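Rubrique : Essais matériel > Préhension > Questions fréquentes

Comparatif de pinces pour l'intervention sur PC : vos questions

Quelles pinces avez-vous comparées ?
Deux modèles à doigts noirs, la Pritton et la Skulthorpe, sur le même bras et avec le même contrôleur. Les essais ont été menés par Thoa Tôn et Efthymia Gkikas, en avril.

Sur quoi travaillez-vous ?
Sur un PC de bureau ouvert et sur une plaque imprimée en 3D qui reçoit le processeur et la barrette mémoire.
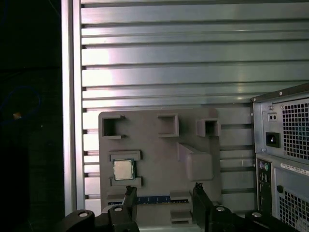

Chaque pince a fait 360 cycles de prise et de dépose. Un cycle est compté comme manqué dès qu'un opérateur doit intervenir, même pour redresser une pièce.

Faut-il une caméra au poignet ?
Oui pour l'approche finale. Une caméra fixe suffit pour repérer le boîtier, mais le bras lui masque vite le socket. Nous avons gardé les deux vues pendant tous les essais.

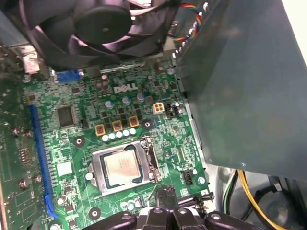
L'éclairage compte aussi. Les surfaces métalliques renvoient la lumière et la détection des bords devient instable – nous avons réduit le temps de pose à 2000 microsecondes.

Quelle pince choisir pour un boîtier étroit ?

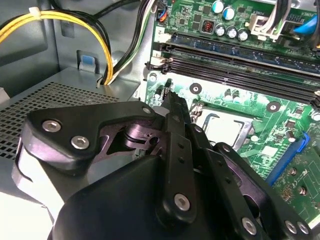
La largeur des doigts ne suffit pas pour décider, il faut regarder l'encombrement complet, paume comprise. Au-dessus de la carte mère, la pince passe près des câbles d'alimentation jaunes et noirs, et un corps volumineux limite les angles possibles. La Skulthorpe demande 27 mm de dégagement de plus que la Pritton. Pour un boîtier compact, nous conseillons donc la seconde.

Peut-on réutiliser vos réglages ?
Oui, avec le contrôleur Khúc. Sur un autre modèle, refaites d'abord l'étalonnage de la force. Les fichiers de la plaque sont disponibles sur demande.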